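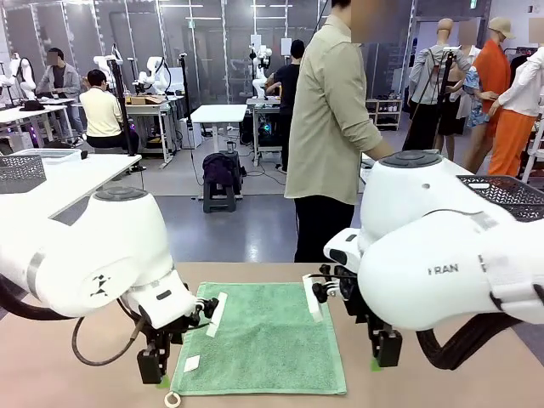

## Getting towels soft again

Towels go stiff when detergent builds up in the loops. Two washes will usually clear it.

1. Shake each towel out and load the drum half full.
2. Run a hot wash with a cup of white vinegar and no detergent.
3. Leave the towels in and run a second hot wash with half a cup of baking soda.
4. Shake them again and tumble dry on medium for 25 minutes, then finish on the line.

Skip fabric softener. It coats the cotton and the towels stop soaking up water.

Check the care label before using hot water on dark colors. If your water is hard, as it is in most of Tulberg, repeat the vinegar wash every 4 weeks. Don't mix vinegar with bleach.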